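How Does a Step Counter Know You Took a Step?
A reading for young learners from the Hismont Science Center
Posted 7/2/22

Many people wear a small device on the wrist that counts their steps. It may look like a watch, a plain band or a clip. At the end of the day it shows a number, and the number is often quite large. The device has no eyes and cannot see your feet. It does not even sit near your feet. How, then, does it know that you have been walking?

This reading explains what is inside a step counter, how it works, and why it is sometimes wrong. Words that may be new to you are explained as they appear, and there is a short word list at the end.

What is a sensor?

A sensor is a part that notices something about the world and turns it into a signal. A signal is a message that a machine can use. A thermometer has a sensor that notices heat. The automatic doors at a grocery store have a sensor that notices when a person comes near.

Your own body has sensors as well. Your ears notice sound. Your skin notices heat, cold and pressure. Deep inside each ear there are tiny tubes filled with liquid, and these help you to know when you are tipping, turning or speeding up. If you have ever felt dizzy after spinning, you have felt the liquid in those tubes still moving after the rest of you had stopped.

The sensor in a step counter does a job that is a little like the job of your inner ear. It is called an accelerometer. The word is said like this: ak-sell-er-OM-uh-ter.

What an accelerometer notices

To accelerate means to change how fast you are going, or to change direction. When a school bus pulls away from the curb, you feel pushed back into your seat. When the driver uses the brakes, you lean forward. When the bus is rolling along a straight road at the same speed, you hardly feel anything. Your body notices the changes much more than it notices the speed itself.

An accelerometer works in the same way. Inside it is a very small weight held in place by very small springs. Both are cut from a material called silicon, and both are far too small to see well without a microscope. When the device moves suddenly, the weight lags behind for a moment and the springs bend. The sensor measures how far the weight has shifted and sends that measurement as a number.

You can make a large model of this at home with an adult's help. Tie a button to the end of a piece of string and hold the other end in front of you. Walk across the room and watch the button. It swings back when you start and forward when you stop. It also bobs a little with each step.

Most devices check for movement in three directions: up and down, side to side, and forward and back. They do this many times every second, so even a short walk to the mailbox makes a long list of numbers.

From wiggles to steps

A list of numbers is not yet a count of steps. Something has to look through the list and decide what it means. That work is done by a tiny computer inside the device, which follows a set of instructions called a program.

When you walk, your body rises and falls in a regular beat. If you drew the numbers from the sensor as a line on paper, the line would look like a row of hills. Each hill is called a peak. The program looks for peaks that are tall enough and evenly spaced. When it finds one, it adds a step.

The program must also decide what to leave out. Scratching your nose makes a peak. So does clapping. For this reason, many programs wait until they have found several peaks in a row before they begin to count. If you stand up and take only two steps to reach the refrigerator, those steps may never be counted at all.

Why the number is sometimes wrong

In December the Center held a family day on measuring. Visitors walked a path marked on the floor of the main hall. The path was planned so that most children would need 300 steps to finish it, and each child counted out loud while wearing a device called the Danko, which the Center keeps for lessons.

The device and the child did not always agree. One child finished with a difference of 38 steps. That child had walked with both hands in the pockets of a heavy coat, and a wrist that is held still does not swing. The device had fewer clear peaks to find.

Other things can also confuse a step counter. Pushing a shopping cart keeps the arms still, so some steps may be missed. Brushing your teeth or stirring a thick batter moves the wrist in a steady beat, so the device may add steps that were never taken. A bumpy ride in a wagon can do the same. Very slow walking makes low, gentle hills, and the program may decide that they are too small to count.

This does not mean that the device is broken. A sensor can report only what it notices, and a program can make only the best guess that its instructions allow. Scientists call the difference between a measurement and the true amount an error. Every measuring tool has some error, including rulers and kitchen scales.
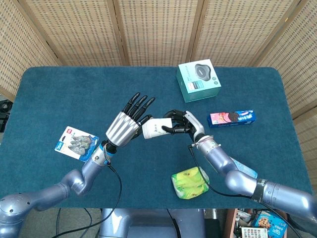
Engineers try to make the error smaller by adding more sensors. One of these is the gyroscope, which notices turning. With an accelerometer and a gyroscope together, a device has a better chance of telling the swing of a walking arm from the twist of a hand opening a jar. Some devices also have a light sensor on the back. It shines a small green light on the skin and measures how much of the light returns. Each heartbeat changes the amount slightly, and the program uses those changes to work out how fast the heart is beating.

Adding sensors has a cost. Each one uses power from the battery, and the battery in a wristband is very small. The people who design these devices must choose which sensors are worth the power they use – and how often each one should be switched on.

How many steps are enough?

There is no single number that is right for every person. A walk of about 3,000 steps may be short for one person and long for another. People who use a wheelchair, or who have an injury, move in ways that a step counter may not measure well, and some devices have a separate setting that counts pushes of the wheels. Swimming and climbing are good exercise too, even though they may add very little to the count.

If you have questions about how much exercise you need, please ask a parent, a guardian, a doctor or the school nurse.

Keeping your information private

A step counter collects information about you. It may know when you are awake and when you are resting. If it is connected to a phone or a computer, that information may be stored somewhere else. Always ask an adult before you connect a device or type your name, age or address into an app. It is a good idea to read the privacy page together – even when it is long.

Try it yourself

You will need a step counter, a pencil, a sheet of paper and a safe place to walk. Ask an adult to help you choose the place.

Walk 5 times along the same path, counting your steps in your head. Write down your own count and the device's count each time. On the first walk, let your arms swing. On the second, keep your hands in your pockets. On the third, carry a book in both arms. On the fourth, walk very slowly. For the last walk, choose your own way of moving.

Look at your results. Which walk had the largest error? Was the device's number too high or too low? Share your results with your class, and find out whether another person's device made the same mistakes.

Words to know

Accelerometer: a sensor that notices changes in speed or direction.
Error: the difference between a measurement and the true amount.
Gyroscope: a sensor that notices turning.
Peak: the highest point of a hill, or of a line that goes up and then down.
Program: a set of instructions that a computer follows.
Sensor: a part that notices something and turns it into a signal.

Teachers may print this reading for use in the classroom. Printed copies are also kept at the front desk of the Center and at the Pristomness branch library.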